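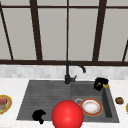 Kitchen render with a double sink under a wide window.

How to enter a brand's design contest without giving your work away
Updated 1 May 2024

Every spring my inbox fills with calls for entries. Draw our tote bag, design our mug, be discovered. I have entered plenty of them and won a couple, and I still think most are a cheap way for a shop to fill a folder with drawings. If you want to have a go anyway, do it in this order.

Step 1. Find the full rules before you draw anything
The poster is not the rules. Look for a link at the foot of the page, usually in grey. The Plasard bag contest in February had a cheerful poster and 619 words of terms behind it, and the part that mattered was near the end. If there are no rules at all, write and ask for them. No reply in a week, leave it.

Step 2. Search for four words
Open the rules and search for "assign", "exclusive", "perpetual" and "all entries". The last one is the nastiest. "All entries become the property of the organiser" means they keep the losing designs too. A fair version says the winner grants a licence for a named product and a set time, and everyone else keeps everything. Sondesport's scarf contest was worded that way, so it can be done.

Step 3. Work out what the prize is worth
Take off anything you would never have bought. A voucher for a shop you don't use is worth nothing to you. "Exposure" is worth nothing to anyone unless they promise in writing to print your name on the product or its label.

Flekov's mug contest drew 920 entries for 2 prizes of £75 each. You can do that sum yourself. I did it after I had sent mine in, having spent most of a weekend on the lettering.
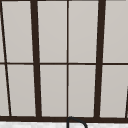 Step 4. Set a time limit
Decide how many hours the prize deserves and stop when you reach them. Better still, enter something that already exists, such as a pattern that never sold or a sketch that a client turned down (check first that the client didn't pay for the rights).

Step 5. Send the smallest file they will accept
If the form wants a JPEG for judging, send a JPEG. Keep the layered file at home until you have a signed agreement. Vieira asked for "print-ready artwork" at the first round, which I can see no good reason for. I sent a low-resolution proof with my name across one corner and heard no complaint. I heard nothing else either.

Step 6. Keep a record
Save a copy of the rules as they stood on the day you entered. Pages get changed. Put it in a folder with your entry, the confirmation email and your dated working sketches.

Step 7. Check the shelves afterwards
Have a look at the range a few months after the closing date. If you see your design, or something uncomfortably close, photograph it with the price label and write to the company before you post about it anywhere. Attach your sketches and ask for a named person to reply.

Public votes
I skip any contest decided by likes. The winner tends to be whoever has the most cousins, and you end up doing the brand's advertising for it.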